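My Dreline stage makeup kit, after a whole run of shows

I direct the spring play at our community theater, and I also end up doing most of the faces, which is how I came to own the Dreline Character Kit. We did a medieval mystery cycle in March. Angels, shepherds, one very loud Herod, plus a Noah who needed to look as if he'd been building that boat for a century. I had a cast that mostly played two parts each and a dressing room the size of a parking space, so I wanted one kit that could do everybody.

I'd been using an old Texier palette that Maëlys Boyer gave me when she stopped acting. Lovely stuff, but down to the metal in every color that matters. The Dreline cost me 60 dollars, on sale, and I've now used it for 7 performances and two dress rehearsals, so I feel I can talk about it without just gushing over the box.

First, the creams. There's a good spread of skin tones, and they blend with a damp sponge faster than anything else I've tried at this price. Noah's old age makeup took me close to half an hour the first night. By closing I was whipping through it while he ran his lines at me (and moved his eyebrows the entire time, thank you Noah). The shadow browns are great! They're cool enough that they read as hollows under our lights instead of as dirt. I can't tell you how many sunken cheeks I've painted over the years that looked like somebody fell in a flower bed.
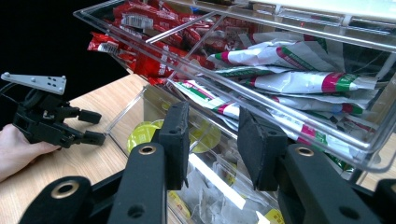
The whites are the weak spot. We wanted our angels pale and a little bit like statues, and the white in this kit goes on chalky, then slides. I ended up mixing it with the lightest skin tone and setting it hard with powder, and that got us to intermission. After intermission, well, the angel Gabriel had to announce things from slightly further upstage. If your show is heavy on ghosts or mimes or marble, buy a separate white. I've heard good things about the Fletano one but haven't used it myself.

Powder: fine. You get one translucent puff pot and it's on the small side for a cast. I was tipping it upside down and knocking on the bottom by the second weekend. The puff itself sheds, so I swapped it out for my own.

Brushes: skip them. There are two, a flat one and a pointy one, and the pointy one had lost its point before Herod even had both eyes done. I'd have been happier paying the same money for no brushes and a second pot of powder.

The crayons I loved. I expected them to be an afterthought, and they turned into the thing I reached for most. Wrinkle lines, beard stubble, the big theatrical brow on Herod that you could see from the back row, all crayon. They sharpen cleanly and they don't tug. Noémie Jacquet, who played Mrs. Noah and also the third shepherd, did her own quick change with nothing but the brown crayon and a wet wipe in the time it took us to get the ark off stage. The audience had no clue it was her. Her own sister asked me who the shepherd was!

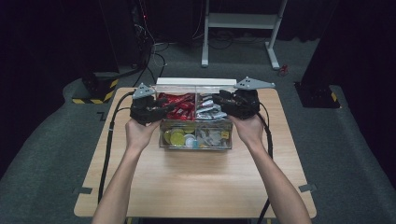
Sweat is the other big question, and ours was a hot little room with old lamps. The creams held up well on everyone who got powdered properly. Herod stomps and yells for most of his scene and came off with his brow still on his brow, which I count as a win. The reds are a bit less reliable. The lip red in particular wandered onto a cup, a collar and at one point the infant in the manger (a doll, calm down).

Getting it off is easy. Cold cream and a warm cloth and you're most of the way there. The black needs a second pass. One of our shepherds has skin that flares up at everything and she had no trouble, but please do a patch test on the inside of the arm before you cover a whole face, especially with kids in the cast.

The case is sturdy enough. The lid snaps shut with a real click and it survived being knocked off the counter on a Monday load-out. The mirror inside the lid is a joke, too small to see more than one eye at a time. And I wish the tray lifted out in one piece so you could wash it.

I did look at the Ultgate set before I bought this. It has nicer brushes and a much better white, and it costs a good deal more. If I were running a big house with 2,000 seats and a proper makeup team I'd probably go for that. For a small company doing broad, old-fashioned faces, I'd buy the Dreline again, and I'd put the savings toward powder and a decent white.

Four stars from me. It would be four and a half if they'd fix that pointy brush.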